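In praise of the small push

2023-08-14

There is a kind of person who, faced with a spill of small identical things, picks them up one at a time. I was that person for most of my life. I picked up dried beans one at a time. I once picked up the contents of a box of drawing pins one at a time, on my knees, in May, with the garden door open and the whole afternoon going on without me.

I have since gone over to the pushers.

A pusher does not lift anything. A pusher gets something flat behind the mess and shoves. Croupiers do it, bakers do it with the crumbs on the bench, and my grandmother did it with the side of her hand and a look that dared the crumbs to stay behind. The method is quick and slightly rude, and I think it is the only sensible way to treat any object smaller than a grape.

The trade in household goods takes the opposite view. Skirnine will sell you a sorting tray with 115 compartments, each the size of a sugar lump, so that the act of putting your beads away can last until you no longer want beads. I had one. I filled the first row, felt very grown up, and tipped the lot over with my sleeve. The Tavevard catalogue, which still comes to my house although I have asked it not to, offers tubs of 2,000 assorted pegs, plus tweezers. Tweezers! I would like to meet whoever looked at 2,000 pegs and thought the trouble was that people might get through them too fast.

What you want is a board, a tray at the end of it, and a stick with a bar across. Small red cylinders make a good test, being rollers by nature and standing up only when it suits them.
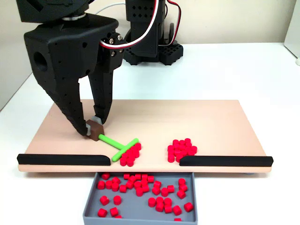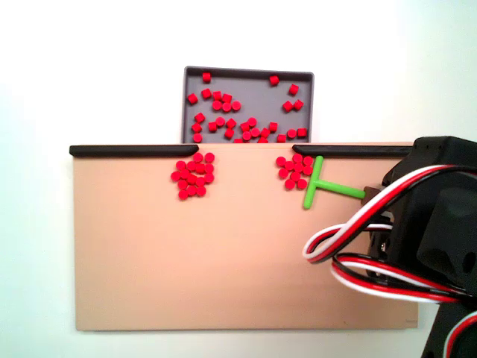
I will admit the push has its faults. It is bad at edges. Push too hard and the front rank goes over the side and under the fridge, where it joins the others. Push at a slant and the pieces at one end slide round the bar and stay where they were, looking pleased. For this reason I am firmly in favour of a low rail wherever a board has an edge, and I have fallen out with a relative over it. She says a rail is cheating. She also owns a cream carpet, so I leave her to it.

The other complaint is that pushing does not sort. Everything arrives in a heap, some on its side, some on end, no two facing the same way. To which I say, have you looked in a drawer lately? The Kyriakidis biscuit tin in my kitchen holds 400 buttons, by the count of a wet bank holiday, and not one of them has ever complained about the direction it faces. They are in the tin. The tin has a lid. I can't see what further progress is open to a button.

My own pusher is a bit of old ruler glued to a dowel. It leans slightly to the left and so, by now, do I when using it. I did look at buying a proper one, and Jona do a handsome thing in a presentation sleeve, but it seemed a lot of money for a stick, and the sleeve would only have needed putting away.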